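Water First, Colour Later
The browning of onions is usually treated as a matter of patience. A small kitchen in Gillham treats it as a matter of mass.

30 July 2026

The scales at Gebreyes sit to the left of the hob, and the pan goes on them more often than it goes anywhere else. Fasil Gashaw weighs it empty, weighs it loaded, and then lifts it off the heat every few minutes to weigh it again. The figures go into a ruled notebook with a greasy cover. When the contents have fallen to the weight he wants, he adds the next ingredient, whatever the clock says.

The restaurant occupies the ground floor of a former corn store on the lower street in Gillham. The lintel over the side door is cut with the year 1777, and the floor slopes enough that the scales stand on a folded card. Most of the menu depends on onions cooked down without fat until they form a paste, the usual start of an Ethiopian stew. Fat, often the spiced clarified butter called niter kibbeh, goes in afterwards. The method is old and widely practised, and most cooks judge it by eye and ear. Gashaw, who trained as a process technician at a starch works before he took on the lease, began writing down weights because two of his cooks disagreed about what "dry" meant.

A raw onion is close to nine-tenths water by mass. Most of what is left is carbohydrate: glucose, fructose and sucrose, together with fructans, which are short chains built mainly of fructose. There is a little protein, some free amino acids and a small quantity of the sulphur compounds that make the eyes run. Cutting breaks the cells and brings an enzyme into contact with those sulphur compounds, and the sharp smell follows within seconds. Heating destroys the enzyme, so an onion cooked whole and chopped later has a milder flavour than one chopped first.

The water controls everything that happens in the first part of cooking. As long as there is free liquid in the pan, the pieces stay near the boiling point of water, since almost all the energy coming through the base is spent on turning liquid into vapour. Browning reactions between sugars and amino acids do take place at that temperature, but slowly. They speed up sharply once the surface of the food dries and climbs well past it. A cook who turns up the gas under wet onions will get more steam, and no real gain in colour until the steam has stopped.

Gashaw's standard batch is 1000 g of chopped red onion in a wide pan, uncovered. With the burner on full, his notebook gives 17 minutes for the weight to fall by half. The same onions in a narrower pot of the same metal take much longer, and the entries for that pot have a line through them. Depth is the reason. Vapour leaving the bottom of a deep layer meets cooler pieces above, condenses on them and runs down again, so part of the heat is used more than once on the same water.

Salt changes the early figures. Added at 2 per cent of the onion weight, it draws liquid out of the cut cells and floods the base of the pan. The pieces soften sooner and stick less. The total amount of water to be driven off has not changed, though, and the notebook shows the salted and unsalted batches arriving at half weight almost together. The salted ones end up too salty once they have been reduced further, and the kitchen now holds the salt back until the stew is made up.

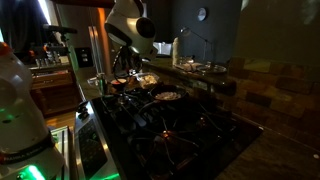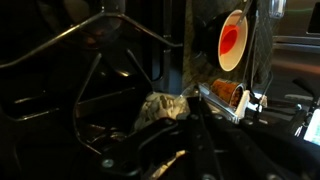

Does chopping onions more finely make them brown faster?

Finer pieces lose their water sooner because more cells are broken and more surface is exposed, so browning can start earlier. They also pack together and trap steam if the layer is deep, and they scorch more readily once dry, so the benefit is only seen in a wide pan that is stirred often.

The size of the cut was the first thing to be fixed at Gebreyes. Tsehay Berhe, who runs the preparation bench, compared hand-cut onions with those from a Vendon bowl chopper over most of January. The machine was quicker by a long way. It also smashed a share of each load into pulp, and the pulp sank, stuck to the base and darkened before the larger pieces had given up their liquid. Her remedy was to pulse the machine briefly and tip the result through a coarse sieve, with the pulp kept aside for lentils.

"People ask for a smaller cut when what they want is an even one," Berhe says. "If half of it is paste and half of it is lumps, you are cooking two things in one pan and you will be wrong about one of them."

Variety has a smaller effect than might be expected. Onions bred for storage carry more dry matter than the large mild kinds sold for salads, so a kilogram of storage onions leaves more paste behind. The mild ones taste sweeter raw, largely because they are less pungent. Once both have been cooked down, the storage onion is often the sweeter of the two. Gashaw buys a red storage type from a grower at Tavel, on the far side of the valley, and writes the sack number against each batch. Late in the season, sacks that have begun to sprout give a thinner paste, and he allows for that by loading the pan more heavily.

Fat is a separate question. Oil or butter in the pan from the start improves contact between metal and food, filling the small gaps that would otherwise hold air or steam. It helps the heat to spread and cuts down sticking. It also coats the pieces, and a cook working by eye may take the gloss for moisture. Dry cooking removes that source of error. The onions can be heard losing their water, and when the hiss fades to a faint crackle they begin to catch. At that point a spoonful of water loosens the brown film on the base and carries it back into the mass. The spoonful evaporates and the film forms again. Repeated several times, this builds colour through the whole batch without burning any part of it.

The alkaline short cut deserves a mention, as it appears in a good many recipes. A pinch of bicarbonate of soda raises the pH, which speeds the browning reactions and weakens the pectin that holds the cell walls together. Colour comes quickly. So does collapse, and the finished onions have a soft, slippery texture and, if the pinch was a generous one, a soapy taste. For a paste that will be simmered in a stew the texture hardly matters. Berhe has tried it and dislikes the flavour. Her note in the book reads "brown but flat".

Ground spice is added only after the fat. Berbere, the red mixture of chilli and other spices, contains fine particles that scorch within moments on bare metal, and a scorched batch tastes bitter however long it is simmered. Many of its aromatic compounds dissolve more readily in fat than in water, so a short period in warm butter spreads them through the pan before any stock goes in. The kitchen takes the pan off the burner for this step and puts it back on a low flame when the spice has darkened by a shade.

For readers who want to try the method at home, the equipment is a wide heavy pan, a flat-ended spoon and kitchen scales that can bear a hot load on a trivet. Weigh the empty pan first and write the figure down. Weigh again with the onions in. Stir from the base and stop at half the starting onion weight for a pale, loose paste suited to chicken. Carry on to a quarter for a dark one, on a lower flame and with the water jug within reach. The last part goes quickly, and the pan needs watching throughout.

Cooked paste keeps for a few days in the fridge in a closed tub and freezes well in flat bags. Gashaw labels his with the final weight and the sack number.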